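Maklow Hall, fall walk-through: notes from Bianka Csizmadia

Done on a Tuesday, starting at 8:15 in the morning, with the heating off and my thermos on the windowsill. I've kept to the usual order so you can lay it next to the July sheet.

1. Front doors and ramp
OK. The closer on the left door has been adjusted and no longer slams on people's heels, hooray! The ramp mat curls at one corner and wants taping down before the dance evenings start up.

2. Exit signs and emergency lights
OK, apart from the one over the kitchen passage, which faded after 22 minutes on the battery test. It should last 60. I've asked Huno for a price on a new battery pack.

3. Fire extinguishers
OK. Tags in date, pins in, gauges in the green. The one by the stage had coats hung over it again (lovely coats, but please, there are pegs by the door).

4. Tools and workroom
OK. Sharp things are to be hung up or stood in a holder at the end of the day, and I'm very happy with how this has come along.

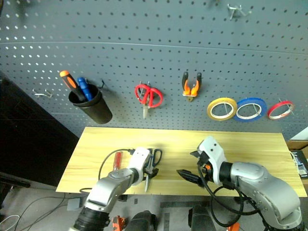
Extension cords: two thrown out for cracked plugs, the rest fine. The first aid box is short of large bandages and the eyewash expires next month, so I've put both on the Bárány order.

5. Kitchen
Needs work. The hood filter is greasy enough that I wrote my initials in it. Gas shutoff turns freely and the label is readable. The fridge is holding its temperature nicely, bless it, at its age.

6. Ladders
One OK, one not. The tall stepladder has a loose foot and I've tied a red tag on it. Please leave the tag where it is, even if you only need to reach one bulb!
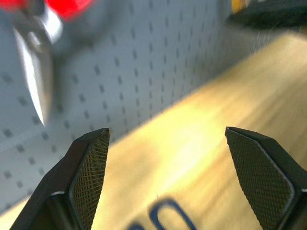
7. Boiler room
OK. Nothing stored within reach of the flue. The meter read 1,442 when I went in. Umeo still owe us the service certificate, and I'll ring them again after lunch.

8. Roof and gutters
Seen from the ground only, as it was drizzling. The back gutter has a small maple growing in it. The repair fund stands at over 3,000 dollars, so let's get the gutter cleared before the leaves come down in earnest.

To recheck: items 2, 5 and 6. I'll bring the long flashlight and a fresh roll of tape.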